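Futodon Service Desk
Ticket 600: Sponge task, rejected runs and operator hand strain
Site: Enden, bench room
Raised by: shift lead, bench room
Status: Open, waiting on Ngau
Priority: 2

Problem as reported

Since the sponge and rack task moved on to the hand-held grippers in March, the checking software (Gindico) has been rejecting runs that look fine to the people doing them. The message is always "object lost in grasp". Operators get the message at the end of the run and have to do the whole thing again. On the late shift one operator had 5 rejections before the first break.

Operators also report sore thumbs and wrists by the end of a shift. I have put both in one ticket as I think they are linked. People squeeze harder when they expect a rejection.

What the task is

Pick up the yellow sponge with the right gripper, bring it to the wire rack, set it down, let go, return to start. The left gripper stays ready over the table. Before March the same people did this work by hand and filled in a sheet.

Steps tried at site

1. Restarted Gindico and both grippers. No change.

2. Wiped the gripper fingers and ran again. No change.

3. Asked operators to take the sponge lower down, with a finger flat against each long side and no gap between foam and finger. Fewer rejections, but it takes longer to line up. 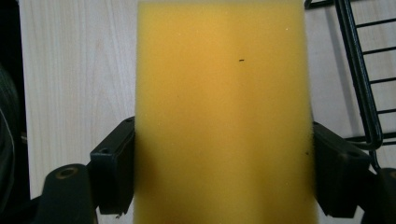 4. Changed the sponge for a new one from the same pack. No change over 10 runs.

5. Swapped the left and right grippers over. The fault stayed with the right-hand position, so I don't think it is the gripper itself.

6. Checked the cables at the plugs. All seated. Some operators say the loop on the right side pulls when they reach for the rack. I could not make the fault happen by pulling it.

Reply from Futodon support, 26 April 2023

Thanks for the detail. The grasp check compares how far the fingers are open with a stored width for the object. Soft objects give under pressure, so a firm squeeze can read as an empty hand. The stored width for the sponge may have been copied from a hard block. We have asked Ngau, who look after the object list, to confirm. Please ask operators not to squeeze harder in the meantime, as this will make the reading worse.

Please also send the hand position used at the rack.

Reply from site

Position at the rack as asked. Right hand comes in from the front right with the fingers closed on the sponge, forearm coming in from the right. Left hand holds its gripper at the front left.

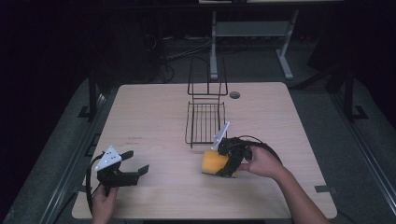 Most people settle into this after a day or so. The taller operators would like the table higher, and I have raised that separately with the building team.

I passed on the advice about squeezing. It was taken well, but there is a wider point that I would like recorded. Rejected runs count against the person's total for the shift. On the paper sheet, the operator decided if a run was good and the lead checked a few at the end. Now the software decides, and there is no way to disagree with it from the bench. Two people have asked to go back to packing over this.

Requests

- Correct the stored width for the sponge.
- Show the rejection when it happens, so the run can be stopped early.
- Add a button for the operator to mark a run for a second look.
- Leave "object lost in grasp" out of shift totals until the first item is fixed.

Futodon support

First item is with Ngau. Second and third have been passed to the Gindico team as change requests, no date yet. The fourth is a setting on your side, under Reports, and your site manager can switch it off.

Site

Switched off from the start of the late shift. Thumb rests and a longer break between blocks are being tried on the right-hand position. Please keep the ticket open until the new width is loaded and we have had a full shift on it.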